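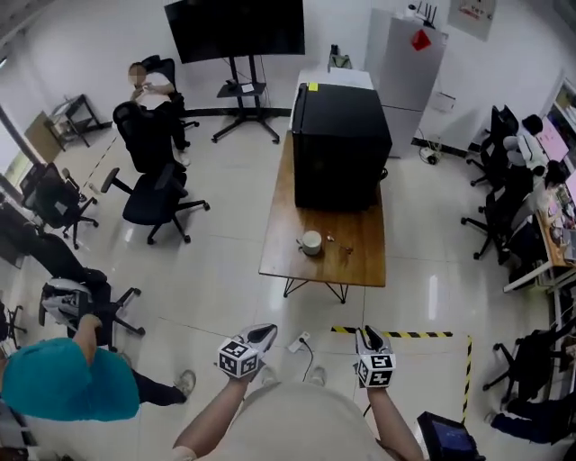 Abro hilo porque varios me preguntasteis qué hacemos en el proyecto de robótica del máster y siempre contesto "cosas con guantes" y me quedo tan ancha. Va con calma, que tengo café.

El proyecto se llama Sisay y somos 5 en el equipo. La asignatura la lleva Hilkka Sjöberg y el encargo cabe en una línea: que un brazo aprenda a coger una cuchara y meterla en una taza viendo cómo lo hace una persona. Una línea, sí. Llevamos desde octubre con ella.

Los cubos que van en el dorso de los guantes son marcadores, de los de cuadraditos blancos y negros. La cámara va en la cabeza, busca los cubos y de ahí sacamos la posición de cada mano. Sin sensores caros ni traje de nada. Imprimir, recortar, pegar y rezar.

Lo de pegar tiene su ciencia, eh. El primer juego lo imprimí en papel brillante (culpa mía) y con los fluorescentes del techo media cara del cubo se volvía blanca. Dos tardes buscando un bug en el código y el bug era el papel. Mate, gente, siempre mate.

Segundo drama: la orientación. Si giras mucho la muñeca, la cámara ve solo una cara del cubo y el cálculo a veces decide que tienes la mano del revés. En el visor parece una peli de terror. Martti le puso un filtro que descarta los saltos imposibles y ahora pasa muchísimo menos.

Y el suelo de baldosa blanca, qué pesadilla. Refleja todo. Vilja está empeñada en poner una alfombra y yo en que no, porque entonces tropiezo yo, que soy la que va con la cámara puesta y los brazos por delante como una sonámbula.

La tarea en sí: llego a la mesa, cojo la cuchara que está junto a la taza blanca, la meto dentro, la saco, la dejo donde estaba y vuelvo atrás. Eso es una demostración. Necesitamos 600. Seiscientas. He soñado con la cucharita, lo juro.

La cinta amarilla y negra del suelo marca la zona de la mesa. La regla es que mientras se graba no entra nadie más que quien lleva los guantes. El resto de la sala sigue a lo suyo, unos sentados y otros de pie, y al modelo le viene hasta bien que haya gente moviéndose por detrás.

Alguien me decía ayer que por qué no lo simulamos todo y listo. Ya lo hacemos! Hanne tiene una escena montada con Dredance y ahí el brazo lo borda. Luego lo pasas al de verdad y empuja la cuchara por la mesa como si fuera un disco de hockey. La cuchara simulada no resbala igual, no hay manera.

Números, que sé que os gustan: con las primeras demostraciones, de 7 intentos el brazo metió la cuchara en 2. En uno de los fallos se llevó la taza por delante. La taza sobrevivió, mi dignidad delante de Hilkka regular.

Qué he aprendido yo de esto: que moverse raro se nota. Al principio iba lentísima, como enseñándole a un bebé, y el brazo copiaba justo esas pausas y se quedaba pensando encima de la taza. Ahora lo hago a velocidad normal - sin correr, pero normal - y sale bastante mejor.

También que hay que apuntarlo TODO. Qué guantes, quién los llevaba, si se movió la mesa. Tenemos una hoja de cálculo compartida con una columna que se llama "cosas raras" y es la más consultada con diferencia.

Para quien quiera montarse algo parecido en casa: cámara gran angular, guantes finos que ajusten bien y marcadores de tamaño generoso. Y calibrad la cámara antes de cada sesión aunque dé una pereza tremenda. El día que me la salté tuve que tirar la mañana entera.

La entrega intermedia es el 29 de enero de 2024 y la presentación final en junio, con demo en directo (ay). Para enero solo hay que enseñar los datos limpios y un primer modelo entrenado, así que ahí andamos, limpiando.

Si alguien ha trabajado con marcadores y guantes y sabe cómo evitar que se despegue la base del cubo cuando sudas, que me escriba por favor. Hemos probado velcro y cinta de doble cara y las dos cosas acaban bailando. Os leo luego, que me toca ponerme los guantes otra vez.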